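Dellomo bench cell – setup and care notes (README)

Last touched: March 2023
Kept by: Ashley Lightfoot
Go bug: Ratih Sembiring for anything to do with the controllers, me for cables, grippers and grumbling

Hi! If you're reading this you've probably just been handed the Dellomo cell, or you've pulled down the recordings and want to know what you're looking at. I wrote most of this from my own scribbles, so the order follows my brain more than any kind of logic. Fix whatever's wrong and put your initials next to it.

What's in the folder

There are 416 recordings of the two arms working with cables on the white table, sorted into 31 sessions. Each session has its own notes.txt, and some of those are very short (sorry, October was busy). The calibration files sit next to the recordings they belong to. Please don't tidy them into one folder. Mervyn Stockdale did that once with the best of intentions and it took us two evenings to put it all back.

Starting up

Clear the table first, then power the left arm, then the right. Let both finish their checks before you touch the pendant. I do a slow home move with my hand near the stop button every single time, even if I only popped out for a cuppa. Load the Clitard config that matches the tool on the right arm – there are two of them and the names are far too similar. If the wrong one is loaded, the tip will think it's 20 mm away from where it really is, and you'll find that out the noisy way.

Lights on the arms: we go by the colour chart taped inside the cabinet door. Have a look at it before you ring anybody.

Cables, the bit I care about

Nearly every odd fault we've had came back to a cable. The gripper leads hang off the wrist and need enough slack for a full turn, and they get muddled up very easily with the loose cables we use as the job. They're all thin and black and they all love to lie on top of one another. Trace the wrist lead with a finger from plug to plug before you start, with the arms stopped of course.
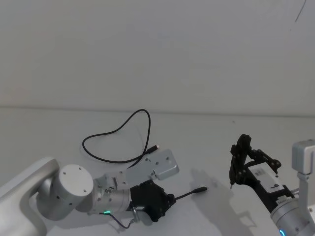
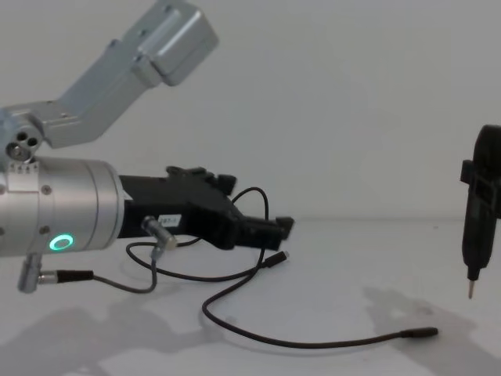 Left arm's black gripper and the loose black cable on the white table, with the right arm's tool over on the other side.

Lay the work cable out by hand in whatever shape you like. We never wanted neat coils, and the messy layouts are the more useful ones. Just keep it clear of the arm bases. If a loop stands up tall near the gripper I'll usually leave it be, but I run the first approach at quarter speed and watch that it doesn't snag on a bracket.

Looking after the grippers

Wipe the finger faces at the end of each session. A dry cloth does the job. Check the screws at the wrist every week or so, by hand, with the short key – the long one gives you too much leverage and Snežana Hodžić has already had to drill out one head. She was very nice about it. I was less nice.

We swap the finger pads at 2,000 closes. The counter lives in the Lileck log and does not reset itself, so write the new starting number on the sheet when you change them. A worn pad lets a connector roll a little in the grip, and from the recordings it looks for all the world like bad calibration. I lost a whole afternoon to that!

Recalibrating

Do it after any tool change, any bump, or any time the table has been shifted. Run calibrate_left, then calibrate_right, then the touch test. Save the result with the session number in front. If the touch test fails twice, stop and get Ratih before you start changing offsets by hand.

Still to do

Better labels for the two right-hand configs (me)
Spare wrist lead, ordered through Tracey Hulme, not here yet
Notes for sessions 12 and 13, if anyone remembers them
Re-tape the table edge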